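**Aledura, 12th August** — Tendgate has released version 4 of Narkulmont, its planning and control software for two-armed robots. The update changes how the planner picks a grasp on thin objects and how it uses wrist views alongside the main one.

Older versions chose a grasp from the main view and kept it until the fingers closed. Version 4 checks the choice again from the wrist view, 20 times a second, and can call off the approach if the object sits at a different angle than expected. All testing so far has been in simulation, in a set of kitchen and dining rooms the company calls Lewis. 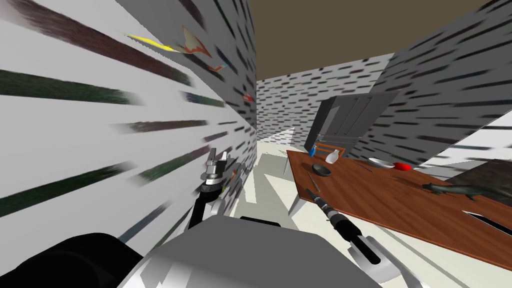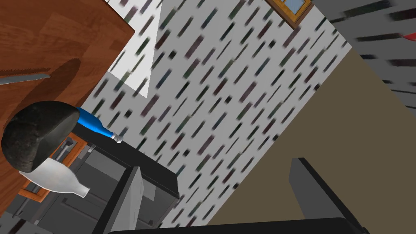 Simulated views from Lewis, the last with a knife lying on a wooden countertop.

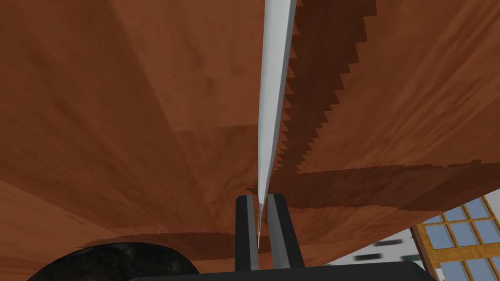

## What changes for users

Scene files from version 3 load without edits. Grasp settings do not — they have to be exported again with the new tool, and Tendgate says 89 of its own sample tasks have been converted. The other two are still being reworked.

The wrist check is off by default. It can be turned on for one arm or both in the planner settings.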